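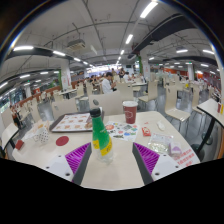

The Karnport hand-held gripper is a two-finger tool for recording pick-and-place work by hand, in the places where the work is normally done. It carries its own camera, looking out past the fingers, so the recording shows what the hand is about to close on. Both fingers take the same ridged pad, purple in the standard kit, seated in a white housing. A cafeteria table is a fair trial for it: a plastic bottle with a screw cap, a paper cup, a tray with a paper placemat and a few small packets all ask for something different from the pads.

We stock two pad sets for this tool. The purple Karnport pad is the softer one and suits bottles, cups and anything with a curved side. The Drurkholm pad is flatter and stiffer - better on cards and thin packets, worse on paper cups, which it tends to dent. In our bench comparison each set was run on the same 21 items. The Karnport pad dropped 2 and the Drurkholm pad dropped 3, mostly flat things in the first case and round things in the second.

Changing pads takes around 14 minutes for the pair the first time. Remove the screws, slide the old pad forward, seat the new one and tighten by hand. Check that the fingers close evenly before recording.

The tool works with the Demside controller and with the older Tan unit. The Tan has no pause button on the grip, so long sessions are easier on the Demside. Pads are sold in pairs only. Screws are included, the driver is not.

Equipment > Grippers > Hand-held > Karnport two-finger

6 shares | 2 comments

Rosalinda Sarmiento
Do the Drurkholm pads fit the older housing? We have one bought before March and the screw holes look closer together.

Fahad Satti
They fit ours, but the top screw needed a washer. I went back to the purple ones for cups anyway.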